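Last updated: May 2022
Filed under: Grant Reports / Equipment & Planning

Hi Senga,

Second report on the Drummond money, and this one is mostly about what we want to buy and what we've decided to leave alone. I know you asked for it shorter than the last one. I'm trying!

The big item first. We have 3 hand-held grippers working now, and the shirt folding is where most of their hours go. Kieran wanted us to start with towels (he may have been right, shirts are a pain), but the plan we sent you said garments, so garments it is. Orsolya runs the booth and keeps the parts list, and nearly everything I'm asking for below comes from her notes.

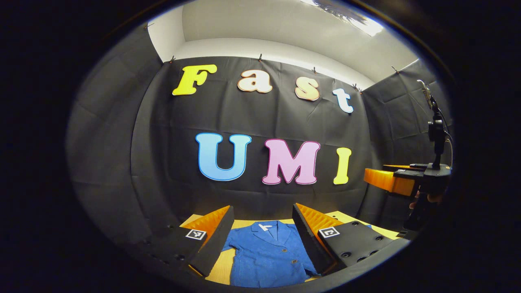

The booth, with a blue shirt on the table between the gripper fingers.

The booth itself was cheap and I'd like to keep it that way. Dark fabric, clips, a table. We had a quote from Sostgate for a proper enclosure with built-in lighting and it was lovely, and it would have eaten the rest of the year's equipment line in one go. Calum and I talked it over and we'd both rather put that money into fingers and pads. What I would like is a diffuser for the overhead light, as the glare up by the ceiling is strong, and a few yards of extra fabric.

Now the pads. The orange ridged ones are the part we expect to replace most often, and I did a poor job of budgeting for them – I had them down as a one-time purchase, which was silly of me. Doden will sell us a box for $178, and I'd like to order three boxes to carry us to December. That covers every gripper we own plus a drawer of spares. Plillico also makes a pad in a softer grade. They've offered us a sample set, so we'll try it on the collars and plackets before I ask you for anything there.

Gripping the cloth is the step we care about most. A shirt has to be pinched and lifted by one bunch of fabric with the rest of it still lying on the board, and the fingers need to close evenly or the whole exercise is pointless.
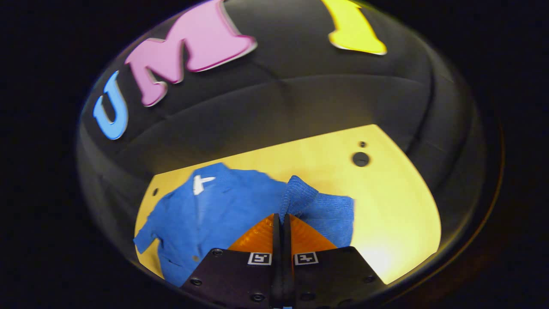

So the second request is a set of spare finger blades and mounting plates, ordered together so the screw holes match. Gillespie can print new markers in-house, so there's no cost to you on those. He'd also like a torque screwdriver, and I've said yes out of our small tools line before he asks me a fourth time.

On the shirts: please don't worry, we're buying them secondhand. I do want a wider mix of fabrics and sizes, plus some with stiffer collars, and that'll come out of consumables.

What I'm not asking for yet is another arm. It was in the original plan for this spring and I'd like to push it to December, when Kieran has finished comparing lead times. I'd hate to pay for one that sits in its crate all summer. If moving the money between periods means a form, send it over and I'll get it back to you the same day.

Orsolya will email the itemized quotes separately, and I'm free for a call whenever suits you.

Thanks as always,
Calum's other half of the office, and yes, I'll sign the timesheets too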